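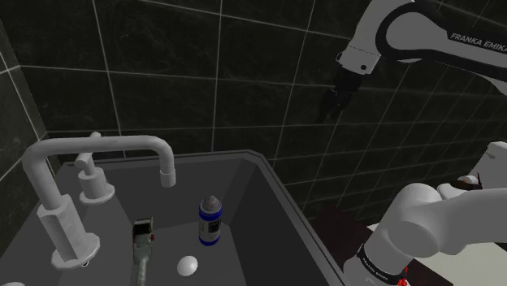 Kitchen scene with sink and black wall tiles. Computer render.

Flivell extends sink trap range with low-profile Adero model

Plumbing manufacturer Flivell has added a low-profile trap to its Adero range of waste fittings for domestic kitchens. The new model goes on sale to the trade in February through the Fistska merchant network.

The Adero 200 is intended for base units with a deep drawer directly under the bowl, where a standard bottle trap takes up most of the usable height. The waste outlet leaves the bowl horizontally and runs to the back of the cabinet before dropping, so the drawer box needs only a shallow cut-out at the rear. The water seal is kept at the same depth as on the existing Adero models.

All joints are hand-tightened compression fittings with a captive washer. The washer is held in a groove in the nut and stays in place when the joint is opened for cleaning. An access plug on the front face allows the trap to be rodded without removing the pipework - a change requested by installers working in rented housing.

Before release the trap was cycled 4000 times on the test rig at Flivell's Ritchie works, with alternating hot and cold discharge. Joints were inspected at intervals of 200 cycles. No leakage was recorded at any joint. One nut design was dropped at an early stage after thread wear was found, and the replacement has a coarser thread that is easier to start by hand in a confined cabinet.

The fitting is supplied with one appliance spigot as standard. A second spigot, for households with both a dishwasher and a washing machine in the kitchen, can be ordered separately under part number 571. Both spigots are blanked on delivery and must be drilled out before a hose is connected.

The trap is packed in boxes of 20 for merchants and singly for counter sale. Existing Adero models remain in production and spare washers are common to the whole range.

Installation drawings and cut-out templates are available on request from the Flivell technical desk at the Ritchie works.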